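We use cookies to remember your preferences and measure traffic. Accept all | Manage settings

Review: The Fenarberg Handheld Gripper Guide, second edition
By Hipólito Olivares
February
17 comments

I have a low opinion of good practice guides. Most of them are written by people selling the thing you're supposed to practice with, and the Fenarberg guide starts with that problem. Fenarberg makes a handheld two-finger gripper. It also publishes the rules for how to record with one. The second edition is longer than the first and costs nothing, and I went in expecting a parts catalog with the prices taken out.

It's better than that, in places.

The strongest chapter is on setup. It wants the fingers checked for play before every session, the screws gone over with a hand driver, and the pads wiped if the last job involved food. It wants one person's name on the log for each session, where the first edition was happy with a team name. I've read too many logs signed "lab" to argue with that one. It also wants the work surface written down along with the object, down to whether there is a cloth under it. I thought that was fussy until I tried to compare my own recordings from two tables and couldn't say which was which.

Then it gets preachy. There is a full page on "operator attitude" that could be dropped without loss. There is a rule that objects must be "representative of daily life," with no hint of whose. My daily life includes a lot of spice jars. Is a spice jar representative? The guide uses a plain white block in all its drawings, so I suppose I'll never know.

The chapter on approach is the one I'd hand to a new operator, with a warning. Rule 3 says to open the fingers fully, bring them in level, and stop with a gap on both sides of the object before closing. Good rule. The trouble is the sentence after it, which says the object should be "centered." Centered how closely? By eye, from the camera, or from where you're standing with your wrist bent? Hinds, whose own guide is shorter and uglier, at least gives you a tolerance and a way to check it. Fenarberg gives you an adjective.

I worked through the approach rules at my kitchen table with a jar of red spice, which seemed a fairer test than a block. Glass throws highlights and a wide lid hides part of what you're aiming at.

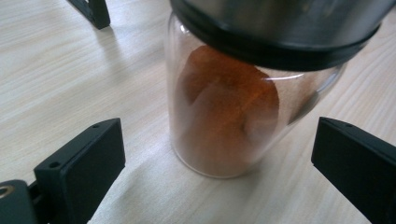

Fingers open, jar on a white cloth, a gap on either side. It sits a bit nearer the right finger. Centered enough? The guide won't say.

A reviewer following the text could pass that approach or fail it, and both would be able to quote the same line. That's my main complaint with the whole document. It has plenty of "should" and not much "must," and when two people disagree there's nothing on the page to settle it.

Lids get half a paragraph. You are told to grip "the body of the container where possible." Fine for a jar. I'd like to know what to do when the lid is wide and the body is short, and whether a loose lid means you stop. Nothing on spills either, in a guide that tells you to wipe the pads after food.

The checklist at the back is good and I've started using it, minus the attitude page. Pretatix has a form that does much the same job, but it asks for an account before you can print it, and I won't do that for a checklist.

Does following the guide give you better recordings? Fenarberg says so in the introduction and offers no comparison to back it up. Junusano makes the same claim for its rules, also with nothing attached. I'd treat both as advertising until somebody shows the work.

Worth downloading for the setup chapter and the checklist. Write your own number next to "centered" before you give it to anyone.

Rating: 3 out of 5

Shares: 2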